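Gripper comparison group, minutes of the October meeting

Start 14:20. Chair and notes: Wendy Birkett. The notes from last time were accepted without change.

1. Finger pads
The Skarnik pads and the Marnlow pads were both used in the home setting, on the tray task. Until now we have 209 recorded attempts with Skarnik and 129 with Marnlow. Wendy reminded that these two numbers can not be compared directly, as the Marnlow series was started later and has fewer soft items in it. It was agreed to bring Marnlow to the same number before any table of results goes to Bainbridge. 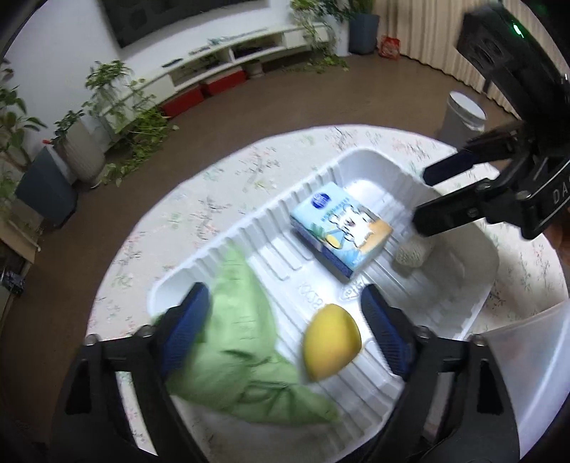
Cloth remains the most difficult item for both pads. The operators asked if it is allowed to take it by a fold, or only from the middle. Decision: both are allowed, but the operator must write which one in the log. A carton should be turned to a new angle before each attempt.

2. Two grippers at one tray
When both work at the same time, the fingers sometimes touch. Proposal: the second gripper waits until the first is out of the tray. Wendy was against a fixed rule and prefers to try it for 20 attempts first. Accepted.

3. Controller
The Clondora controller lost connection in 8 sessions. The cable was changed already, with no improvement. The log files will be sent to the supplier.

Actions
Wendy: plan for the missing Marnlow attempts.
Operators: add a column "fold / middle" to the log.
Open: who writes to Clondora.

End 15:35.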